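Breakfast on the Round Table: a gallery from the Kalleo kitchen 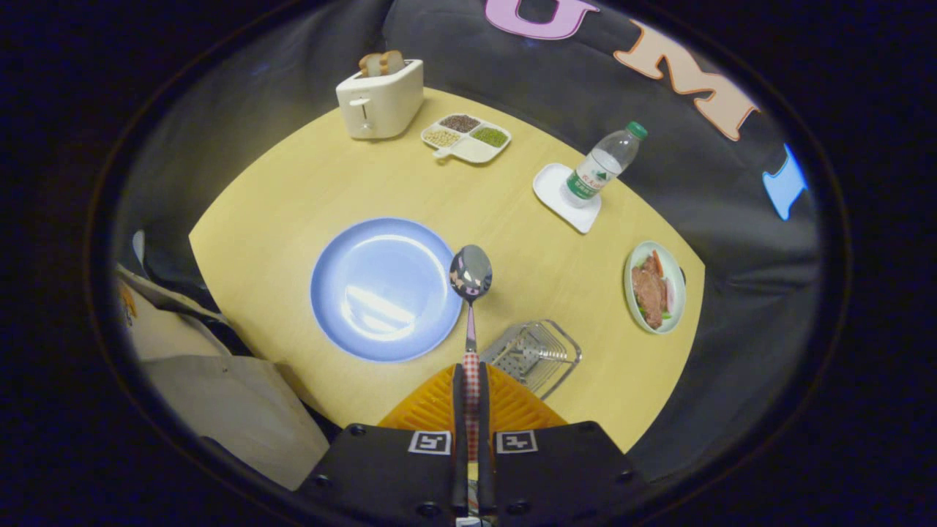 Zodwa Fourie
Kitchen and homewares editor, Tratari
November 17, 2021

I have a real soft spot for small tables. Give me a round top with hardly any room on it and I'm happy for the whole morning, shuffling a plate this way and a spoon that way until it feels like somewhere you'd want to sit down. The first picture on this page is the one I keep coming back to, so it gets more than its share of lines (sorry, Teixeira readers, your linen pages are coming!).

The spoon
What a cheerful handle! Red and white checks all the way down, then a thin bit of bare metal at the neck and a lovely polished oval bowl that picks up pinks and greys from everything nearby. I grew up with a drawer full of odd spoons and we all fought over the one with the coloured handle. This would have started a war.

The plate
Light blue, round, with a good wide flat rim. I love a wide rim at breakfast, it gives you somewhere to park a crust or the last bit of jam. Against the pale yellow of the table the blue looks like a summer morning, and I'd put almost anything on it. Eggs, for preference.

The toaster
Boxy but soft at the corners, in a creamy white, with its little lever on the front. Two slices are poking out of the top with light brown crusts, exactly my colour of toast. My partner likes his a good deal darker and we have agreed never to discuss it.

The divided tray
My favourite thing on the table, and I'll happily bore anyone about it. There are green mung beans on one side, pale yellowish grains on the other, and dark seeds up top, with the fourth compartment still free. I'd fill that one with dried apricots, or sultanas if the apricots had gone. The short tab at the corner is a neat touch too. A tray like this is brilliant for anyone who builds their porridge at the table, and just as good later in the day for nuts and olives when the neighbours come over.

The wire rack
Stainless steel, thin wires at the sides and a perforated base, small enough to tuck in beside everything else. At my place it would hold teaspoons through the week and bread rolls on the weekend. I do like a bit of metal among the painted and pale things, it wakes the colours up.

The table
Pale yellow wood, and round, so there's no head of the table and no bad seat. We started this series in August with 6 readers writing in about their breakfast corners, and the folder is now up to 181 letters, which has made me grin all spring. Plenty of you have round tables as well. Keep them coming, especially the ones with odd spoons!

Next in the gallery: the Savham pantry shelves, jars and all.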